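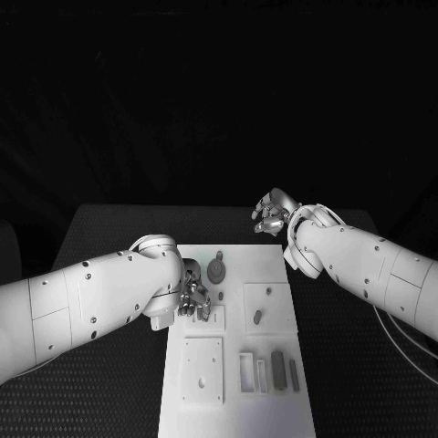 Assembly board with small parts, dark table.

Speaker notes: Laying Out a Board People Want to Work On
November, by the Goodwin workshop desk
Print this page | E-mail this page

Slide 1. Say hello, let people find seats. Leave the board up while they settle.

I love small parts. I'll say that right at the start so you know who you're dealing with! Give me a tray of pegs and a free evening and I'm happy. So this is a talk about boards: a flat white surface, a handful of little pieces, and the table underneath. The whole thing fits on a desk, and I could go on about it all day (I have 25 minutes).

Start with the color. White board, dark table. Your eye goes straight to the work. At Omus we used to lay everything out on pale birch, and people spent half the session hunting for the one cream-colored washer. We switched to a dark surface and the hunting pretty much stopped. Ask for a show of hands: who has lost a part that was right in front of them?

Slide 2. Table surface.

A mat with some texture is a lovely thing. On a bare glossy top, a dropped screw skates away and you hear it hit the floor across the room. On a dimpled mat it usually stops close to where it fell. The dimples also break up the glare, so you get fewer bright spots to squint past. 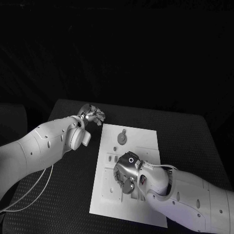
Next, the elbow room. Keep a wide strip of clear table on every side of the board, more than you think you need. Our first layout, the Fomo board, sat right up against the front edge, and every reach across it knocked something. We moved it toward the middle and the complaints went away in a week. Same board, same pieces!

Pause for the Fomo story if there's time. Skip it if we started late.

Slide 3. What's behind the table.

Plain dark cloth. It's cheap and it hangs itself, more or less, and it hides the shelves. The Gendside workshop has a wall of posters behind its bench, great posters, and I couldn't finish a single board there because I kept reading them.

Slide 4. How many parts?

Our parts cabinet holds more than 3,000 pieces and we've labeled 873 of them, so you can see where my weekends go. For a first board, pick seven. Seven gives you a big piece to begin with, a fiddly one to grumble about, and enough in between to feel you've built something. Vary the shapes. Put the fiddly one in the middle of the order, while people are warmed up and still cheerful.

Pass the sample trays along both rows now. Remind the back row to send them forward again before questions.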